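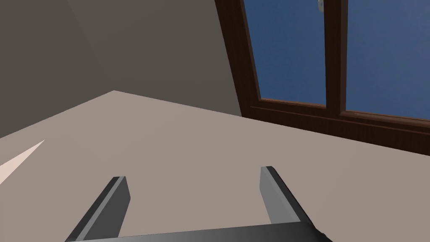

**Call for participants: Jernard Simulated Manipulation Class, second run**

We are looking for people who would like to spend 8 weeks of evenings teaching a robot to pick things up off a kitchen counter. The robot isn't real and neither is the kitchen. The frustration has tested as authentic.

The class is run by the Jernard student robotics club and ends in a small competition against the club at Brundmont, who beat us last February and have been very gracious about it in every single email since. There is no physical hardware to break, which the university's insurance office described as "a welcome direction."

## What you would be doing

You'll work in teams of 2. One person drives the arms by hand to record demonstrations, the other labels them and trains the policy, and then you swap before resentment sets in. By the end of week one you should have a gripper that goes where you meant it to go. By the end of the course you should have one that goes there without you.

Everything runs in Bratow, our home-built simulator. It has a manual, written by people who already knew how it worked. 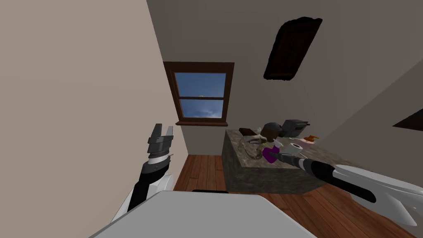
**Do I need to know how to program?**

A little Python is enough. If you can write a loop, read an error message to the end and resist deleting the whole folder, you'll keep up.

The tasks get harder in this order:

1. Reach. Move one gripper to a target position and stop there. Stopping is graded.
2. Approach. Line the fingers up on either side of an object on a cluttered counter, without knocking over its neighbors. The clutter is drawn from our object library, which was assembled over several years by people with no shared theory of what belongs in a kitchen.

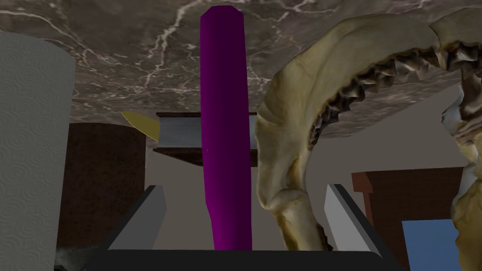
3. Grasp and lift. Close, raise, hold. Most teams lose a week here, so the schedule has a spare one.
4. Two arms. Same as before, with twice as many elbows.
5. The Stöckli round. A counter layout you have not seen, a time limit, and Brundmont watching over a video call.

## Who should apply

Any enrolled student, any major. Last time our best team was a music student paired with someone from soil science, and our worst was two of the organizers. We want people who can show up every week, keep a lab notebook another human could read, and lose politely. We've had practice at the last one and can coach you.

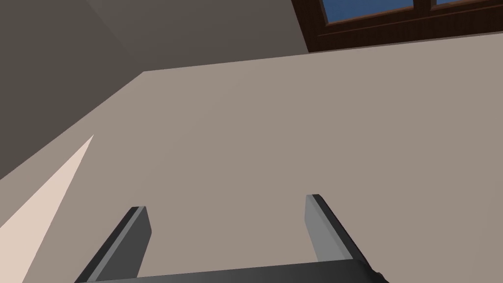

Patience counts for more than talent in this class. A large share of your recordings will be dull, and you have to look at them anyway, the ones where the arm wanders off task included. You'll get views with a bit of window, a lot of bare wall, and two open fingers with nothing between them, and you will need to decide whether to keep the run or throw it out. Each team records 1,000 episodes over the course. You'll form opinions about taupe.

## What you get

- Course credit, if your department agrees that this is a course
- An account on the club's training machine, shared with everybody else the night before each deadline
- Your name in the Bratow release notes
- Snacks, subject to who went shopping

There is no stipend. We did ask.

## How to apply

We have 40 places. Send us one page, plain text, covering:

- What you study and what you've built or broken
- Which evenings you can't make
- Something you tried to automate that would have been quicker by hand

That third item is the one we read first. You can apply alone or as a pair – single applicants get matched at the first meeting by a script one of last year's students wrote, and we still use it because it's never been proven wrong.

Drop your page in the tray outside the Jernard club room or send it through the club's sign-up form. Applications that arrive as screenshots of a text editor will be read last, with sighing.

Posted May 6, 2025, by the Jernard club organizers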